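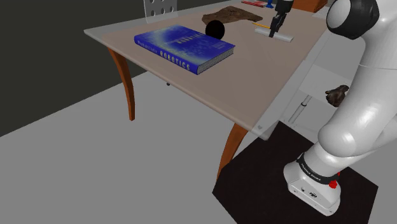 **Arm cell at Brostinley – staff questions, updated 2024-08-23**

**Is anyone losing their job?**
No. Two packing posts move to cell operator, same grade, same hours. Ask Frauke Teuber if your name's on the list and you havent heard.

**Do I have to train?**
Only if you work the sort tables. 5 sessions, paid. Night shift gets its own slots – Ayman is sorting those.

**What does it pick?**
Small mixed stuff off a table. Pencils, books, blocks, balls. Heavy totes stay with us for now.

**Can I stop it?**
Yes, anyone can. Hit stop, step back, call the lead. You wont be written up.

**Will my pick rate change?**
Targets frozen till November. After that Philomena Tsikata meets each team before anything is set.

**Who do I moan to?**
Damilola Adebisi, desk 19.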